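Home Help Forum > Floors and Interiors
Matching new flooring to old between two rooms — where do you stop?

Ah-rin Yeo
Posted Mar 11, 2024

We are redoing the floors in a ground-floor unit that has been cut up and put back together several times by earlier owners. The biggest room has wood-look flooring that is in decent shape. The rooms off it each got whatever was on sale that year, so nothing lines up and nothing is quite the same height. I have been going back and forth on colors for two weeks.

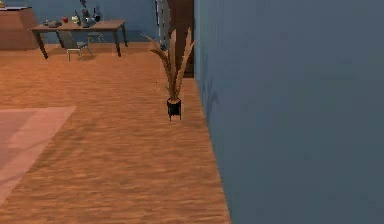
My problem is the transitions. The main room runs lengthwise and I would like to keep it that way. The side room is the one I want to change, and I can go with either a pale sheet vinyl or more planks. The two subfloors are different heights. The difference is a bit under half an inch at one end of the doorway and closer to a quarter inch at the other, so a stock reducer strip will rock.

I have quotes from two places. Lim will do the side room for a flat price but won't touch the doorway. Wemosau will do the doorway, but only if they also replace the planks for several feet into the main room, and I don't want that. They can't promise the new ones will match.

So do I level the side room first, live with a sloped strip, or move the break somewhere else? The room is 27 feet long if that matters. There is also an outside wall that gets cold in winter and I wonder if that affects what glue to use.

hallmarsh
Level the low side. A sloped strip always works loose and then somebody trips on it.

joist_and_sill
I would not start with the strip or the flooring. Find out why the height changes across one doorway. A quarter inch difference from one end to the other over 32 inches is a lot, and it usually means one of two things. Either an old layer was left under part of the floor, or the framing on one side has dropped.

Pull the existing strip and look at the edges of both floors. If you see old vinyl or a second layer of plywood running under only part of the opening, that's good news. Scrape it out and the taper may go away. If both sides are a single layer, put a long level across the opening and then along each room, and write down where it goes off.
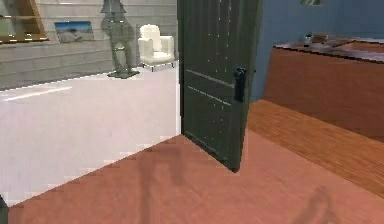

Check the door while you're at it. If you build up the low side, the door has to clear the new height all the way through its swing and not just in the opening. Swing it slowly and mark the tightest spot with tape. People level a floor, lay the vinyl, and then find the door drags halfway. Trimming a paneled door is fine as long as you stay out of the joint at the bottom rail. Take it off the hinges, score the cut line with a knife first, and seal the raw edge when you're done.

As for where to put the break, it belongs under the closed door. Standing in either room you should see only that room's floor. If the break lands off to one side you'll notice it every day.

For the taper itself, use a cement-based patch that can be feathered to nothing. I have used Jedex for this and it was fine, a little fast in warm weather. Mix small batches. Prime first. Let it cure as long as the bag says and then another day. Don't use the gypsum kind near an outside door.

On the cold wall: it matters more for moisture than for glue. Tape a square of plastic to the floor next to it and leave it for a couple of days. If there's water under the plastic, sort that out before you cover anything.

On the quotes, take Lim for the room and do the doorway yourself. It's an afternoon.

pdunmore64
Agree with most of the above, but I'd go planks and not vinyl in the side room. We put pale vinyl in a back room in August and it shows every scuff. Anything with small wheels leaves gray lines on it that don't come off with regular cleaner.

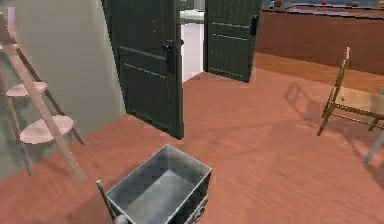

Buy two more boxes than you think you need and keep them flat. We used Pruvden planks and the color had changed by the time we went back for more. The store let us return the unopened ones, minus a restocking fee of about 80 dollars, so ask about that first.

Also undercut the door casing before you lay anything. You can rent the saw. Use a scrap of the new flooring as a height guide, with a piece of cardboard under it if you plan on underlayment.

Ah-rin Yeo
Pulled the strip last night. There is an old layer of sheet flooring under about two thirds of the opening and it stops in a ragged edge, so that explains the taper. The building is old enough that I'm going to have a piece tested before I scrape anything. Will look at the door clearance this week. Leaning toward planks now.

joist_and_sill
Good call on the test. Leave it alone until you get the result, and don't sand it.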